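4.2 洗衣日与“等”的时间

上一节谈的是厨房,谈到一顿饭从择菜到洗碗如何把一家人的傍晚切成长短不一的几段。本节转到洗衣。与做饭相比,洗衣在以往的家务研究里常常只占一两行,通常的写法是把它归入“清洁类”,填一个每周小时数,然后就过去了。我们起初也是这样设计日记表的,预调查时用的那一版上,洗衣只有一个格子。后来读到住户们交回来的日记,发现好几位在格子外面密密麻麻地补了小字,有的写到了纸的背面,我们才觉得这件事值得单独拿出来,慢慢地讲一讲。

本节的材料来自Masis小区参加时间日记的80户家庭,以及在其中19户所做的入户访谈。Masis小区的户型大体分为两类,较早建成的南区阳台朝外,挂得下整床的被单;后建的北区阳台多已封起来,改作了书房或储物的地方。两区之间隔着一条叫Jivbridge的小路,住户说起“桥那边”和“桥这边”,指的就是这条路的两侧,虽然路上早已没有桥了。这个分别在分析做饭时几乎看不出影响,到了洗衣这里却处处碰得到,因此下文凡引用访谈,都会注明受访家庭住在哪一区。

需要先说明的是,我们所说的“洗衣”包括收集、分拣、洗、晾或烘、收、叠、归位这一整串动作。机器接手的只是中间的一段。滚筒式的机器如今在许多家庭里都已常见,外观大同小异(图3),在访谈里人们提起它时也往往只说“那个机器”或者“丢进去转”,很少提牌子,更少提型号。一位住在北区的受访者讲得很有意思,她说自己能闭着眼睛按出常用的那个程序,却说不上来旁边几个按钮是做什么用的,买回来这些年也没想过要去弄明白。

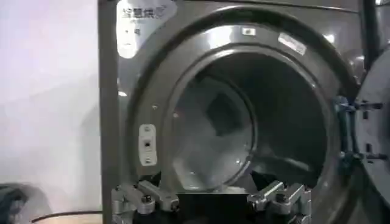
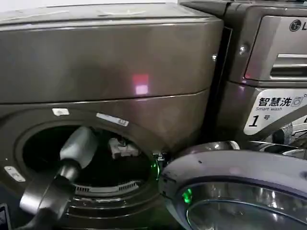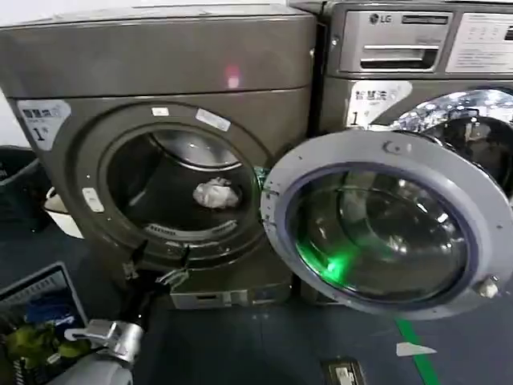
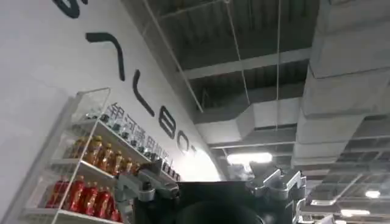
图3 滚筒式洗衣设备(前三幅)及墙面文字与展示架(第四幅)

在日记中,机器运转的时段最难归类。按照通行的编码办法,人没有动手,便不算家务时间;可是翻开日记,这一段时间里写的多半是“在家等洗衣机”“不敢出门,还有一桶”“先拖地,等它好”。从编码员的角度看,拖地可以归拖地,看电视可以归休闲,剩下的空白记作“其他”,表格整整齐齐,一点毛病也没有。只是这样处理之后,那个把人留在家里的缘由就不见了。为此我们在Prullero编码方案的基础上增设了一个附加栏,凡是日记中明确写到因为洗衣而留在家里、推迟出门或改变先后次序的时段,除原有编码外再加记一个“牵系”标记,两者并存,互不替代。

加了这个标记以后,洗衣的面貌就和原先不大一样了。它不再是一整块的劳动,更像一根细线,松松地穿过大半天,中间连着买菜、接孩子、给老人打电话、睡一个不太踏实的午觉。南区的家庭里,这根线跟着太阳走。有一位受访者的日记从清早六点多就开始写天色,“有云”“云薄了”“可以晾”,到下午又写“西晒没了,收”,一整页读下来,简直像一份气象记录。她在访谈里笑着说,自己并不觉得这是在干活,只是心里一直挂着。我们当时问她,挂着的时候能不能做别的事,她想了想,说能是能的,就是走不远。

北区的情况又不同。烘干代替了晾晒,天气的影响小了许多,洗衣可以挪到晚上,甚至挪到孩子睡下以后。按理说时间应当更自由些,日记里却出现了另一种牵系,即衣物要趁早取出,放久了会有褶子,衬衫和校服尤其如此。于是有人在夜里十一点多写下“再等一会儿就好”,下一行是“睡着了”,再下一行已经是第二天早晨的“重新转一遍”。这样的记录读来让人会心一笑,但从时间分配上看并不轻松,它把一天里最后那点本来可以安安静静收尾的时光也牵了进去。

还有一点也想在这里提一提,就是由谁来“挂着”。在我们做过访谈的家庭中,动手晾衣、叠衣的人时有轮换,丈夫做,妻子做,上了中学的孩子周末也做。记得桶里还有衣服的人却相当固定。有一户人家特意在冰箱门上贴了排班,洗衣由两个人轮流,写得清清楚楚;可在日记里,轮到对方的日子,妻子那一页仍然会冒出“提醒他收”这样的字句。Ng量表中关于家务分担的题目问的是“通常由谁完成”,夫妻二人的回答都是“共同”,这个回答从动作上说没有错。我们的看法是,若要把这类惦记也纳入分担的讨论,单靠问“谁做”是不够的,还需要问一问谁会想起来,以及想起来的时候手边正在忙什么。

当然,附加标记本身也有它的难处。日记是住户自己写的,有人爱写,有人惜字如金,写得少未必牵系就少。编码时我们安排了2名编码员各自独立标注,遇到分歧再一起回到原文,把前后几行连起来读。即便如此,仍有3户的日记因为字迹或写法过于简略,难以判断洗衣与前后活动的关系,这几户只保留了原有编码,没有加记标记。另外,日记填写集中在春季,南方潮湿的那一段日子恰好在内,2月里连着阴雨的几天,南区住户的晾晒安排几乎全被打乱,阳台、客厅、浴室门框都挂上了衣架,有一位受访者干脆在那几天的“洗衣”一格里画了一把伞。若换在秋天来做,南北两区的差别可能会小一些,这一点留待后续的补充调查再作比较。

至于叠衣和归位,日记里的写法又与前面几步不同。它们常与别的活动重叠,最常见的是看电视和陪孩子做功课,住户多半把它们写成顺手的事。我们在下一小节将连同熨烫一起讨论,并把床品、冬衣换季这类一年才有几回的大件清洗单独列出来,看看它们在家庭日历上各自落在什么位置。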